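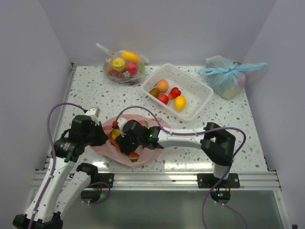 Birgit Ackermann was of the opinion that a bag is the most unfair thing you can give to a robot. A box stays a box, she told us, but a bag is every time a new object, and the robot must find the opening again from the beginning. I wrote this sentence in my notebook before I had even taken off my coat, and I thought about it on the whole train ride home.

The open day was in Ostley, on Tuesday, February 23, 2021. Because of the rules they let in only 10 visitors at one time, and we had to register by e-mail with the exact hour. I had the last group of the afternoon. I am not an engineer. I worked many years in the office of a fruit wholesaler, and I read about automation in the evenings, so when I saw the word "groceries" in the program I registered on the same day.

The building is behind the old station and it is not easy to find. There is a sign for Andirov at the gate, but you have to go past it and up the outside stairs. Inside we first had a short talk with slides, which I found a little too fast, and after this we went to the table with the two arms. The task for the day was sorting fruit with plastic bags and a white basket. The fruit in the basket is imitation, with a peach on one side and a yellow lemon at the front. In my old job I would have been happy with peaches which never get soft.

What surprised me is how slow it is to watch. In the videos on the internet everything goes quickly, but I think many of them are played at higher speed. At the table you stand and wait, and you begin to look at small things, for example how the purple cables follow the arms. A boy in our group lost his patience and went back to look at the slides. I liked the slowness. I could think about what I would do with my own hands, and I noticed that I don't know it. When I open a bag in the supermarket I rub it between the fingers and I don't look at it at all.

They told us that the program has the name Mok, and that the version before it was called Punden. Punden learned from 1529 recorded attempts. For Mok they want to have 2000 by the end of March, and the talk made it clear that the bag work takes most of the time. A hard object like an apple was, in their words, the easy part of the day's work. I asked if heavier fruit is a problem, a melon for example, and the answer was that weight is less difficult for them than thin film.

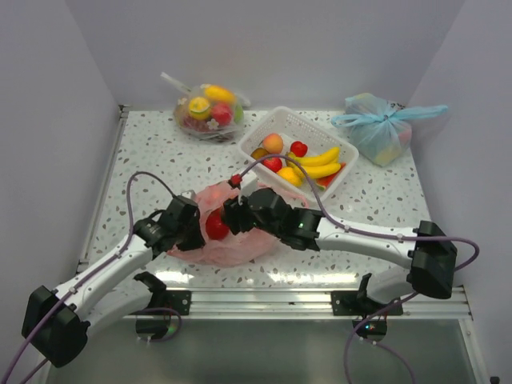 Why does it need two arms for one bag? One arm can lift a bag, but to keep it open or pull the plastic flat, something has to hold the other side.

I asked this because I had thought the second arm was there to make the work faster. Now it seems to me a silly idea, but I was glad I asked, and a man next to me said he had thought the same.

After the demonstration there was tea from a machine, and we had to drink it outside on the stairs. I talked with Annelore Rieger for nearly an hour, until it was too cold. She had come with the same train as me and we had not noticed each other. She is more skeptical than I am. In her view a shop would sooner change the bags than buy such arms, and I had no good argument against this. Paper bags stand by themselves, she said. I still think that the thin bags will be with us for a long time.

For those who want to go: there will be three more afternoons in March, also with registration. Take warm clothes for the stairs. The slides were promised to us by e-mail but until now I have not received them.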